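Filed under: House, Bathroom, Small Defeats

I had planned to spend June on the back steps. The back steps are the thing people see, and one of them moves when you stand on it, and I had bought the wood. Then I went to brush my teeth one night and noticed the gray line around the bottom of the sink, and that was the end of June.

If you have never looked hard at your own bathroom sink, I recommend keeping it that way. I'd been using mine for six years under the impression that it was white. It was white the way a hotel towel is white, which is to say broadly, and from the door. Up close there was a ring at the waterline, a tea-colored stripe where the faucet used to drip, and a spot of something near the back that I'm going to call toothpaste and leave it there.

My first move was to buy things. I went to Szénási, the hardware store by the bus depot, where they keep the cleaning products in the same aisle as the mousetraps, and I came home with a bottle of Brirner and a tub of something called Zivum. Brirner is a cream. It smells like a lemon that has been through a divorce. Zivum is a powder that you turn into a paste yourself, so that if it goes wrong there's someone to blame.

I started with the Brirner and a sponge, because the label said "gentle" and I was still in a gentle mood. It took off the toothpaste. The ring it left alone, apart from giving it a nice shine. I did the whole thing over again the next evening with the rough side of the sponge and got the same ring, a bit shinier.

So, Zivum. You mix it with 6 parts of this to one part of that (I lost track of which was the water, and the first batch set in the cup like plaster) and spread it on with a rag. Then you leave it for 20 minutes. The instructions are very firm about the 20 minutes. I sat on the edge of the tub and read the rest of the label, which is in four languages and gets more threatening as it goes along. By the third one I was fairly sure I should have been wearing a hat.

It came off in gray water, a lot of it, and took most of the ring along. I did a second round on the tea stripe with an old toothbrush. The toothbrush did not make it. Then I went after the faucet with vinegar on a paper towel wrapped around the spout like a little scarf, left that on through dinner, and buffed it with a T-shirt from a 5K I did not run. 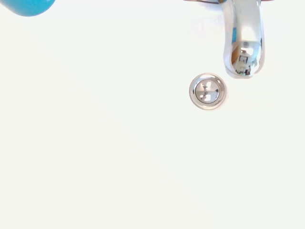
The basin, the drain and a faucet you could shave in.

I'm more pleased with this than I can decently explain. Look at it for a while and you'll find it isn't a true white even now, there's a touch of green-gray in it, and I've decided that's the color it came in. I held a sheet of printer paper next to it to check and then put the paper away again. Nothing good was going to come of that.

The drain deserves its own paragraph. I have read people online who say to lift everything out, soak it, and go down there with a bottle brush, and I'm sure their lives are very full. What I did was run the toothbrush (the second toothbrush) around the outer ring until it stopped coming up gray, then go as far into the cup as I could without having to learn something. There is still a thin line around the outside of the ring. I've tried to get a fingernail into it and I can't, so as far as I'm concerned it's a design feature.

The trouble with polished chrome is that once it's clean it starts telling you about the rest of the room. Mine now gives me back the entire bathroom, squashed up small at the bottom of the spout, and I can't wash my hands without being shown it. I had no idea there was so much in there. I moved two bottles off the counter last week purely so I wouldn't have to see them twice.

Total cost, if anyone in my house asks, was the price of the Brirner. The Zivum was on sale and so doesn't count, and the toothbrushes were already ours. I will say the tub of Zivum is enormous. I used maybe a tenth of it on the sink, and it says on the lid that once it's opened you should use it up within the year, so I have been walking around the house looking at things. The kitchen sink is stainless and not allowed. The tub is allowed. I've been looking at the tub.

What I can't tell you is how long it lasts. The bottle of Brirner says a weekly wipe will keep everything as new, and I've managed that so far, though I'd point out that "so far" is a short stretch of time and I'm still in the proud phase. I've caught myself drying the basin with a hand towel after I spit. My household has been asked to do the same and has responded with a silence I'd describe as thoughtful.

The wood for the steps is still in the hall, if you were wondering. It's roughly where I put it down, and we've all gotten good at going around it. Somebody has hung a raincoat on the end.

Next up is the grout behind the toilet, once I've found the knee pads.

Recent posts
The Fakia shelf: 70 screws and one left over
Why I own three plungers
Painting the hall the same color again
A loose step, part one
What was behind the dryer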